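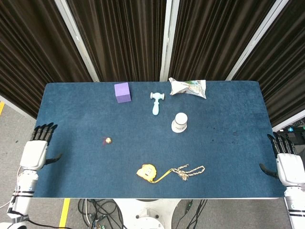 L'atelier de couture Stoswood cherche une personne pour la confection et la réparation de rideaux

Poste à temps partiel, 20 heures par semaine, à pourvoir en juillet

Nous sommes un petit atelier de couture pour les salles de spectacle, les écoles et les salles des fêtes. Nous fabriquons des rideaux de scène, des pendrillons, des fonds noirs, et nous réparons aussi beaucoup de choses que les clients ne veulent pas jeter. L'atelier se trouve dans l'ancienne laiterie, au fond de la cour, derrière le magasin de vélos. La machine à café est vieille, mais les machines à coudre sont bien entretenues.

Je m'appelle Ileana Vasiliu et je dirige l'atelier. Le français n'est pas ma première langue, alors je vous demande un peu d'indulgence pour cette annonce. Dans l'équipe, on parle français, roumain et parfois anglais avec les clients. Il n'est pas nécessaire de parler trois langues pour travailler chez nous. Il faut seulement pouvoir lire une fiche de commande et poser une question quand la fiche n'est pas claire (elle n'est pas toujours claire, c'est souvent moi qui l'écris).

Le travail

La plus grande partie du temps se passe à la machine. Vous allez assembler des lés de velours ou de coton gratté, faire les ourlets, poser la sangle en haut et les œillets, préparer le fourreau pour la chaîne de lestage en bas. Pour certains modèles, il y a des plis à former et à fixer, avec un écart régulier. C'est un travail lent au début. La première semaine, nous ne regardons pas la vitesse, nous regardons si les deux côtés ont la même hauteur.

Une autre partie du travail est la réparation. Les rideaux reviennent avec des accrocs, des œillets arrachés, des traces de ruban adhésif, quelquefois avec de la cire. Il faut examiner le tissu, décider ce qui est possible et l'écrire sur la fiche avant de commencer. Quand le tissu est trop fatigué, nous le disons au client et nous ne facturons pas l'examen.

Enfin, une ou deux fois par mois, il y a une pose chez le client. On part à deux avec la camionnette. La personne qui a cousu participe normalement à la pose, car on comprend beaucoup mieux un ourlet quand on l'a vu suspendu. Le permis de conduire est utile mais il n'est pas obligatoire.

Pour cet automne, nous avons deux grosses commandes. La première vient du théâtre Ní Chonaill, qui remplace tous ses pendrillons. La deuxième est pour la salle Stullbridge : un rideau d'avant-scène en deux parties, avec doublure. C'est pour cette raison que nous agrandissons l'équipe, mais le poste continue après ces commandes, il ne s'agit pas d'un remplacement.

Votre profil

Vous savez utiliser une machine industrielle à point noué, ou bien vous cousez depuis longtemps sur une machine domestique et vous voulez apprendre. Nous avons déjà formé des personnes qui venaient de la retouche, de l'ameublement, et même une ancienne voilière. Le diplôme ne nous intéresse pas beaucoup. Nous préférons voir une pièce que vous avez faite.

Il faut savoir que le velours de scène est lourd. Un grand rideau se déplace à deux ou avec le chariot, jamais seul, mais il reste quand même un effort pour les épaules et pour le dos. Il y a aussi de la poussière de coton, surtout à la coupe. Si vous avez une allergie, parlez-nous-en avant l'essai, nous pouvons organiser les postes d'une autre façon.

Vous devez être à l'aise avec les mesures. Chez nous, tout se note en centimètres, et on mesure deux fois avant la coupe, même les jours où on est pressé. Surtout ces jours-là.

Les conditions

Contrat à durée indéterminée, avec une période d'essai. Le salaire de départ est de 2376 euros brut par mois sur la base d'un temps complet, calculé ensuite selon les heures du contrat. Il peut être plus élevé si vous avez déjà travaillé le tissu de scène. Les heures se font le matin, de préférence, mais nous pouvons discuter d'un autre arrangement. Les jours de pose sont annoncés au moins deux semaines avant. Une pose tombe de temps en temps le samedi, et dans ce cas les heures sont récupérées la semaine suivante.

L'atelier est au rez-de-chaussée, sans marche à l'entrée. Il est chauffé correctement en hiver. En été, nous commençons plus tôt à cause du toit. On mange ensemble à midi, sans obligation, et il y a une petite cuisine avec un four.

Nous utilisons le logiciel Endow pour les commandes et les stocks. Si vous ne le connaissez pas, c'est normal, on l'apprend en une matinée.

Pour poser votre candidature

Envoyez-nous quelques lignes sur votre parcours et deux ou trois photos de votre travail : un ourlet, une doublure, un coussin, un vêtement, ce que vous voulez. Montrez l'envers aussi, s'il vous plaît. Une lettre de motivation très formelle n'est pas nécessaire. Vous pouvez écrire par le formulaire de contact du site ou déposer une enveloppe à l'atelier, la boîte aux lettres est à gauche du portail.

La dernière fois, nous avons reçu presque 30 réponses et nous avions mis trop de temps à répondre, je m'en excuse encore. Cette fois, chaque personne recevra une réponse, positive ou négative. Nous inviterons ensuite 5 personnes pour une demi-journée d'essai, qui est payée. Pendant l'essai, vous ferez un échantillon avec sangle, œillets et ourlet lesté, et vous le garderez si vous voulez.

Pour une question avant de postuler, téléphonez de préférence entre 8 h et 9 h. Après, les machines tournent et on n'entend pas la sonnerie.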